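Omilell Rover Base Kit: Member Review

Reviewed by Maarja Grīnberga for the Totex Shared Workshop
Sunday, December 29, 2019

The Omilell base kit is sold as a starting point for a small outdoor robot. It supplies the chassis, four drive motors, a motor controller and a wiring harness. The computer, camera and battery are left to the builder. The workshop purchased one kit in June for members who wished to move on from tabletop projects, and this review covers its assembly and its use as a driving platform.

Assembly was carried out by Heledd Trevor and Margus Sakalauskas over 6 evenings. The printed manual is clear as far as the chassis and wheels are concerned. The chapter on wiring is weaker. Two of the diagrams show an earlier version of the controller board, and the connector for the emergency stop is labeled differently on the board and on the page. Members should download the corrected sheet before they begin. The fasteners supplied were complete, although the short screws for the motor mounts are soft and several were replaced from workshop stock.

The front body parts are white and bolt directly to the chassis. They are light and well finished. A camera mounted low and behind them will have them in its view, and the manual gives no guidance on mounting height. Builders who intend to use the camera for path following should plan a taller mast or mask the lower part of the picture in software. We chose the mask, which took one line in the settings file.

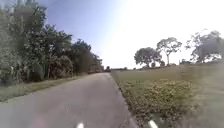 Path following is the task for which most members will want the kit. Paved surfaces without lane markings are a fair test of it, as the software has to work from the edge of the pavement alone. A sharp edge against gravel and weeds gives the detector a good line to hold. A grass verge that meets the asphalt gradually is harder, and shade from trees makes it harder still. Strong glare in one part of the sky also affects exposure. We recommend locking the exposure on the road surface and ignoring the upper part of the picture.

The drive system is the best part of the kit. The motors are quiet, and the controller accepts commands without noticeable delay. Over a measured course of 200 meters the base held its heading well on level pavement. On a side slope it drifts downhill, and the factory steering values need adjustment. Obsa Tekleab has placed a set of tuned values in the shared folder.

Battery life will depend on the pack selected. Ours, from Pevex, fits the tray only after the foam lining is trimmed. The tray cover is held by a single latch, and we have added a strap.

Support from the supplier was courteous but slow. A question about the controller firmware was answered after 4 working days, and the answer was correct.

The kit is recommended for members who have completed the workshop's wiring course. It is not recommended as a first build. Reservations for the assembled base may be made with Laine Grīnberga at the front desk, and the signed outdoor operation form is required before the base leaves the building.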